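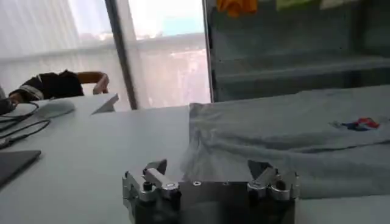
Home News What's On Swap Shelf Back Issues Contact

Search the newsletter Go

May
By Delia Husar

Ironing, and how I gave in

I was brought up in a house where everything got ironed. Tea towels, pillowcases, my dad's hankies, the lot. So when I moved to Ollport I bought the cheapest board in the shop, stuck it behind the bedroom door and didn't touch it for 8 years. Crumpled was my look, and I was fine with it.

Then my cousin Filip asked me to do the tablecloths for his wedding. I said yes before I'd asked how many (always ask how many!) and a week later there were 348 napkins and a heap of cloths in my hallway, all of them creased like old maps. I had one evening with my cheap board and nearly cried. The cover kept sliding off and the legs gave way whenever I leaned on the wide end.

It was my neighbour at Preker, the alterations place on the corner, who put me right. She told me to forget the board and use the kitchen table with a folded wool blanket and an old cotton sheet on top. I can't tell you what a difference it made. You get the whole width of the cloth in front of you, so you're not forever hauling it round and putting new creases in the bit you've just done.

A few other things I picked up from her, in case you've got a pile of your own waiting:

Iron linen while it's still damp. If it has dried out, spray it, roll it up and leave it in a bag for an hour. I leave mine overnight if I forget, and it's been all right so far.

Start with the thick parts – hems, collars, seams – and do those on the wrong side first.

Don't fold anything while it's warm. Hang it over a door or a chair back and go and put the kettle on. I ruined 6 cloths by stacking them too soon and had to do every one again.

Empty the iron when you've finished. Mine had been spitting brown flecks for months and it was only old water.

The wedding was up at Hendilora, in the big barn, and the tables looked lovely for the ten minutes before somebody knocked over the gravy. I do my pillowcases now as well, with the radio on, usually after supper. My mum is unbearable about it.

If anyone would like the loan of a wool blanket, I have two spare. Drop me a line through the contact page and we'll sort out a time.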